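Tollano puts robot arms to work on tube handling at Paturwood lab

18 March 2020
By Tollano Press Office

PATURWOOD - Tollano has started using robot arms to move sample tubes at its Paturwood laboratory, a job that staff have done by hand until now. The lab handles nearly 1,000 tubes a day, and the arms will take on 600 of them.

The system was supplied by Mistau and tested on one bench from December. No jobs will be cut. The 10 technicians who shared the tube work will spend more of each shift checking results and talking with clients - work that often ran into the evening before.

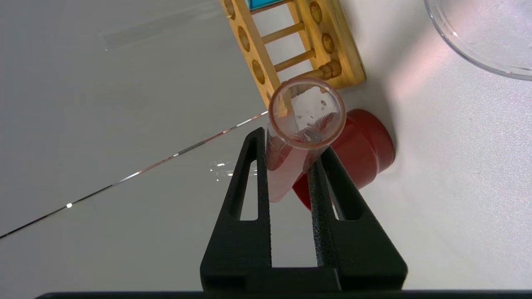 A two-finger gripper holds a glass tube of pale pink-red liquid near a wooden rack.

Technicians still set up each run and can stop an arm at any time. All of them will receive 40 hours of paid training, and those who finish it will move up one pay grade.

Tollano plans to bring the same setup to its Thambiah site once the Paturwood benches are running on all shifts.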